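27th May — workshop notebook, soft goods bench

Picked up where Dalal left off with the striped pieces. The Kestus yarn order came in short again, so the orange is from two different lots. Wound a bit of each onto card and held them by the window. The newer lot is a shade browner. I can live with that in the grooves but not on the high part of the ribs, so the old lot goes on the outside rounds until it runs out.

Stitch count for the long tube stays at 30 around. Carys tried a tighter one last week and it came out stiff and would not bend. Hers is on the shelf with a tag on it. Please leave it there, I want to compare after washing.

Weights before lunch: first sample 467 g, second 477 g, both with the basket and both on the small scale. Same basket each time, so the difference is in the filling. I had packed the second one harder at the closed end. Wrote both figures on the card and clipped it to the Brimstead sheet.

Cleared the table and wiped it down before starting on the stripes. I want to look at orange and cream against something pale, as the green mat makes every cream look yellow.

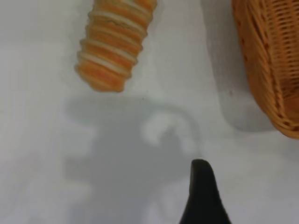

The cream rounds are still the weak point. They waver. Abla thinks it is the color change, where the new strand gets pulled before the old one is locked, and she is probably right, as my swatch did it too. Next swatch: change color one stitch early, carry the orange on the inside, do not cut. If that helps, write it into the pattern before Wiebke sends it to Cruzado.

Rounded ends are good. Keep the decrease as written.

Baskets. Lama wants the finished pieces to go out in a wicker basket and has asked Brakell for a price on a smaller size. Things to check when the sample arrives:
weave at the rim, any strand ends that could snag yarn
braid at the base, does it sit flat
whether a long piece fits lying down or has to stand up

I ran an old wool sock around the inside of the one we have and it caught in 2 places, both low down. Sanded those lightly and tried again, no catch. Would still prefer a cloth liner. There is almost enough of the undyed cotton left to make one.

Left to do: wash test on Carys's tube and mine together, cool, dry flat. Ask Kestus for one lot number on the July order and get it in writing this time. Scissors from the second drawer are missing — if you have them, put them back.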